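Subject: Re: [packing-floor] What happens to the kitting tables?
From: Kitting lead, Curnthorpe
To: packing-floor list

> I keep hearing that Melis is going to take over all of kitting by
> September and that the rest of us get moved to the Dastberg building.
> Is anybody going to tell us straight? I have been on the tables for
> 8 years and I would like to know before I sign up for another shift
> pattern.

Hi all, and thank you for asking this where everyone can read the answer. I should have written sooner and I'm sorry you had to hear it in bits by the coffee machine.

Melis is the name of the arm project, and yes, it is meant for kitting. The first cell takes the Fiseo gift sets only, 150 a shift to start with, and it stays in our hall. The Dastberg move is a separate matter – it concerns returns, and I have no news on it that you don't have. As for jobs, I have it in writing that no kitting hours are cut before the first cell has been reviewed, and I have asked for the same promise for after. When I get an answer I'll post it to this list, whatever it says.

What has changed already is the work of teaching the thing. Five of us have been spending part of the shift behind the curtains with the hand-held grippers, putting small items where they belong so that the arm has something to learn from. I was doubtful, I'll admit. My hands were slow as treacle the first morning and I missed my own fingers terribly! But it does matter that people who know the sets are the ones showing how it's done.

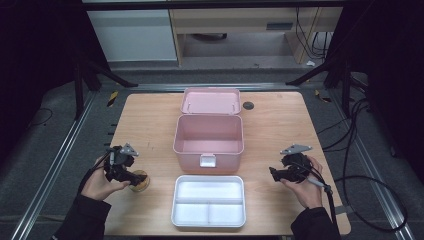
Teaching table, with the pink box open and the divided white tray in front of it.

If you'd like to try it, the sign-up sheet is next to the lockers, and you can stop after one session with no hard feelings. It is paid at your normal rate. Please tell me if your wrists get sore, because the grippers are an awkward thing to hold for long and I am pushing for shorter turns.

One more thing, on ticket 3942, the one asking who is to blame when the arm packs a set wrong. The mistake will be logged against the cell and will not go on anyone's personal sheet. I made quite a fuss to get that line in – I'd be glad if you would read the wording yourselves and tell me if it leaves a hole.

I'm at my desk until 3 most afternoons, and the kettle works.

Warm regards to both shifts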